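Moving the mouse, 80 times over

I have been collecting hand-guided demonstrations for Noemi Whitlock since November, and most of them have been on desks. The latest batch is from a patio. Dradent wants 200 recordings of one task, placing a computer mouse on a mouse pad, and they want them from places that don't look like an office.

The job is simple to explain. I hold the gripper by hand, do the task at a normal speed, stop, put things back and start again. The recordings go to Noemi, who trims them and trains on them. I did 80 before the light got too low to keep going.

My rule is to start with the fingers open and pause before closing. If I rush in, the start of the recording is useless, and Noemi sends it back. 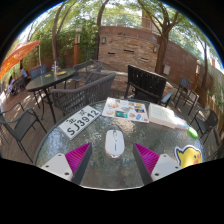
The mouse between the open fingers, with the chick pad off to the right.

Glass is harder than wood. The top of this table is rippled and it throws the sun back at you, so the same spot looks different when a cloud goes over. Noemi says that is fine and she wants more of it. I moved the pad to a new place after every 6 recordings and left the sticker sheet and the book along the far side. A policy trained on a bare table tends to get lost on a messy one — we learned that with the Hirnley set.

I also tried to keep my wrists from doing anything an arm couldn't. A person will twist to get around a chair without thinking about it. The robot is bolted down and has no such option.
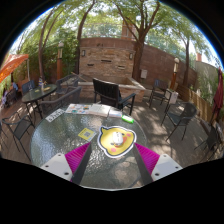 Why not just drive the robot by remote control?
Remote control works well for slow, careful jobs, but it ties up the robot and takes me much longer per recording. With the hand-held tool I can work anywhere I can carry it.

The other 120 will be indoors. Verna Achterberg has offered her kitchen.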